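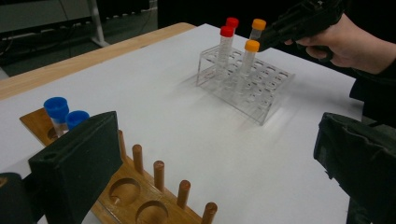
Red and orange caps in the clear acrylic rack, wooden rack in front.

Sorting Capped Tubes Between Two Racks
by Yee-man Chuang

Use this layout when you have a few screw-cap tubes to sort by cap color and don't want to mix them up halfway through. It takes a flat table, an acrylic rack and a wooden one.

Before you start

Clear the table and lay down a white cover. Dropped labels and drips show up on white right away. Wipe the acrylic rack with a damp cloth and let it air dry. Don't use alcohol on it – acrylic can craze, and the cracks never come out.

Check that every cap is tight. A quarter turn past finger contact is enough for most conical tubes.

Setting out the racks

1. Put the acrylic rack toward the back of the table, long side facing you.
2. Lay the wooden rack nearer to you. A slight angle is fine if it suits your reach.
3. Load the tubes at one end of the acrylic rack and leave the other end open. You will want the free holes later.
4. Seat each tube fully. The body should pass through the upper tier and stand straight.

Moving the tubes

Pick one color and finish it before touching the other. Come in from above, take hold of the cap, and lift straight up until the tip clears the top tier. Tilting early is what drags the neighboring tube along.

Lower the tube into its new hole slowly and let go only when it stops. If it leans, take it out and try the next hole – wooden racks vary a little from hole to hole.

Write the color order on your sheet when you finish. Leave the racks where they are for 30 minutes if anything in the tubes needs to settle, then put the lot away upright.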